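Astuces d'atelier : trier des câbles au bras, côté logiciel

Notes en vrac, mises à jour août 2020. Complétées par Amra quand elle a le temps, donc rarement.

Fond de table. Tissu vert mat, tendu, pincé sur le bord du haut. Pas de nappe brillante, la profondeur part en miettes. Si un pli apparaît, retendre AVANT de relancer la segmentation, sinon le pli devient un objet et le planificateur le contourne toute la journée. Vécu.

Seuil de noir. Câble noir dans main noire : le masque mange les doigts. Deux solutions. Soit on soustrait le modèle 3D de la main (propre, lent), soit on baisse le gain et on garde seulement ce qui dépasse de l'enveloppe des doigts. Chez nous c'est la deuxième, seuil à 146. A refaire si vous changez d'ampoule.

Boîtes. Le couvercle rabattu compte comme obstacle, toujours. Edin Golob l'avait oublié dans la scène de collision, résultat : trois couvercles arrachés. Modéliser le couvercle comme une plaque droite, plus large que le vrai, et ne pas s'embêter avec les rabats. Les trous ronds, les boucher dans le maillage, ils ne servent à rien et Flilitar plante dessus une fois sur deux.

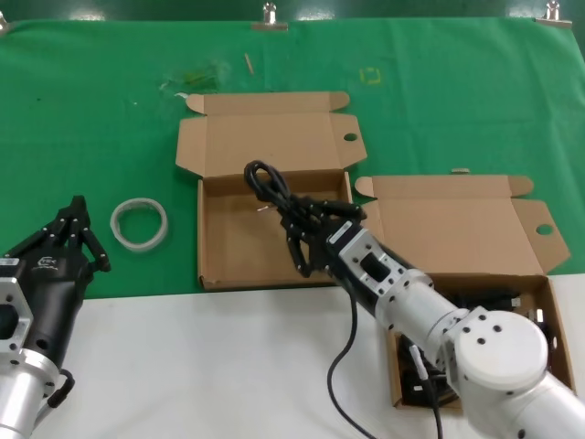
Transfert vers la boîte de gauche, câble tenu en boucle au-dessus du carton.

Dépose. Ne pas ouvrir les doigts d'un coup. Descendre, attendre 300 ms, ouvrir à moitié, attendre encore 300, ouvrir en grand. Un câble ça garde sa forme et ça s'accroche à l'index. Si le courant moteur ne retombe pas, refermer et recommencer, pas remonter.

Point de prise. Viser le milieu de la partie visible, jamais la fiche. La fiche est lourde et fait pendule, l'estimation de pose devient n'importe quoi. Mirsad préfère prendre près d'une boucle quand il y en a une, ça marche aussi mais il faut relever la hauteur de transit.

Câbles du bras lui-même. Ceux qui pendent au poignet passent dans le champ et se font détecter comme des pièces à trier !! Zone d'exclusion attachée au repère du poignet, pas au repère table. Vérifier dans l'outil de visu en faisant tourner le dernier axe à fond des deux côtés.

Deux bras. Celui qui ne travaille pas reste dans la scène de planification, même à l'arrêt. Position de repos enregistrée, relue au démarage. Si l'écart dépasse deux degrés, on refuse de lancer.

Journaux. Vider le dossier avant qu'il déborde. L'essai 2891 est perdu à cause de ça, disque plein, aucun message. Sulastri a mis une alerte depuis, ne pas la couper svp.

Petits déchets sur le tissu : bouts de film, bâtonnets. Liste d'ignorés par surface minimale, et un coup de main entre deux séries c'est encore plus vite fait.

A écrire encore : le réglage de l'exposition, la calibration avec la grille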